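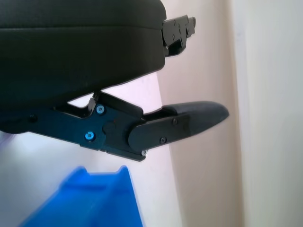 Light-blue hex socket screws against black plate, two of them close together.

Limel Community Help > Fasteners and Small Hardware

Do colored screws mean anything, and how do I keep them from looking chewed?

stripped_again
Posted in August

I like the look of light-blue screws on black and want to do the same on a set of black metal shelf brackets in my hallway. Round heads, hex sockets, nothing fancy. I ordered a bag of 24 from Plindia and put in seven before I noticed that three of them already looked as if a raccoon had installed them. The blue has come off around the socket and you can see bare metal.

Two things I'd like to know. Does the blue mean something official (size, strength, "do not use on shelves")? And is there a way to tighten them without taking the color off? I'm using the little bent key that came free with a Maeng lamp, if that matters. My spouse says it matters.

The shelves will hold paperbacks and one fern.

66_washers
Your spouse is right.

Free keys are soft and usually a hair undersized, so they rock in the socket and scrape the rim. Buy one decent hex key in the correct size. To find the size, try the keys from a real set until one goes in snugly and doesn't wiggle. Watch out for an inch key that almost fits a metric screw, which has ruined more of my weekends than the weather.

As for the color, there's no universal code. A factory might use blue heads to tell its own people which screw goes where, and another factory might use blue because someone in sales liked it. Don't guess the strength from it. If the bag doesn't say, ask the seller.

Also don't confuse a blue head with blue threads. A patch of blue partway down the threads is often a locking compound put on so the screw won't back out. You can't judge that from the head once it's in, so pull one and look.

To keep the finish clean:
Blow the dust out of the socket first.
Push the key all the way to the bottom before you turn.
Start every screw by hand, a couple of turns at least, and get them all in before you tighten any.
Do the last bit slowly. Snug is plenty for a fern.

No power driver. I know it's right there on the bench looking at you.

bracketbracket
just use black screws, nobody looks at shelf brackets

stripped_again
I will be looking at them. I walk past them every time I go to the bathroom.

Bought a proper key. The next four went in without a mark, so thank you, 66_washers. Pulled one of the old ones and the threads are plain all the way down. What do I do about the three ugly ones?

hallway_methods
Move them to wherever the fern hides them. If you run out of fern, you can touch up the bare spots, but take the screws out first and stick them upright in a piece of cardboard. Wipe the heads with rubbing alcohol, let them dry, then dab on enamel with a toothpick. Keep it out of the socket or your new key won't seat.

I used a tube of Ramon hobby enamel and the match was fine from standing height. From kneeling height it's a different blue, and I've decided not to kneel in that hallway. The other option is a second bag, though mine came a shade greener than the first, so order enough at once if you're doing the whole wall.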